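Oferta de empleo: técnico/a de mantenimiento y puesta en marcha para conjunto residencial en altura 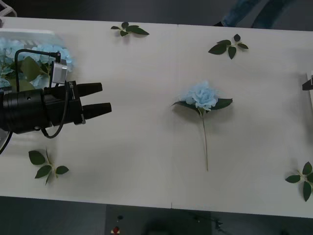

Mesa blanca de dos paneles y pinza negra con módulo de cámara.

Ref. 2168
Publicado el 7 de septiembre de 2026

Miretti Gestión Inmobiliaria incorpora un/a técnico/a de mantenimiento y puesta en marcha para Residencial Leltcombe, conjunto de dos torres de vivienda en régimen de propiedad horizontal. La primera torre está entregada y ocupada desde junio. La segunda se encuentra en fase de recepción de instalaciones y entrega escalonada de viviendas. El puesto depende de la jefatura técnica de la finca.

Objeto del puesto
Verificación de las instalaciones comunes y privativas antes de la entrega de llaves, seguimiento de repasos con la constructora (El Ouafi Construcciones) y mantenimiento preventivo y correctivo de las zonas comunes una vez recepcionadas.

Funciones
Inspección previa de viviendas según ficha de entrega: carpinterías, sellados, saneamiento, cuadro eléctrico, ventilación y climatización.
Registro y clasificación de incidencias en la aplicación de gestión de la finca, con asignación de gremio y plazo.
Comprobación de los repasos ejecutados y firma del parte de cierre.
Lectura y registro de contadores divisionarios de agua y energía térmica.
Control del grupo de presión, sala de calderas, extracción de garaje y alumbrado de emergencia.
Acompañamiento a las empresas conservadoras de ascensores y de protección contra incendios en sus visitas reglamentarias.
Apoyo a propietarios e inquilinos durante las mudanzas: reserva de montacargas, protección de cabinas y revisión posterior de rellanos.
Archivo de manuales, certificados y garantías para el libro del edificio.

Requisitos
Formación profesional de grado medio o superior en instalaciones de producción de calor, electricidad, mantenimiento electromecánico o equivalente.
Experiencia demostrable en mantenimiento de edificios de uso residencial, hotelero o terciario.
Lectura de planos y esquemas unifilares.
Curso de prevención de riesgos laborales específico del oficio, en vigor.
Permiso de conducir B.

Se valorará
Carné profesional de instalaciones térmicas en edificios.
Participación previa en la recepción de obra nueva.
Nivel de inglés suficiente para atender avisos de residentes.

Condiciones
Contrato indefinido a jornada completa, 40 horas semanales, con el periodo de prueba que fija el convenio aplicable.
Turno de mañana o de tarde en rotación quincenal. Guardia localizable una semana de cada cinco, con plus aparte.
Retribución según convenio y categoría; el importe bruto anual se comunica en la primera entrevista.
Vacaciones: 30 días naturales.
Ropa de trabajo, equipos de protección y teléfono a cargo de la empresa. Plaza de garaje en la finca durante la jornada.

Centro de trabajo
Residencial Leltcombe, distrito de Rastthorpe. El puesto no incluye vivienda ni admite teletrabajo.

Proceso de selección
Revisión de candidaturas, entrevista telefónica y prueba práctica en la finca, consistente en la inspección de una vivienda sin entregar y la redacción del parte correspondiente. El resultado se notifica por correo electrónico a todas las personas que realicen la prueba.

Presentación de candidaturas
Currículum y copia de titulaciones en un único archivo PDF, a través del formulario de empleo de Miretti, indicando la referencia en el asunto. El plazo permanece abierto 11 días naturales a partir de la fecha de publicación. No se tramitarán candidaturas entregadas en la conserjería.

Los datos personales se conservarán hasta el cierre del proceso y se suprimirán después, salvo autorización expresa para futuras vacantes.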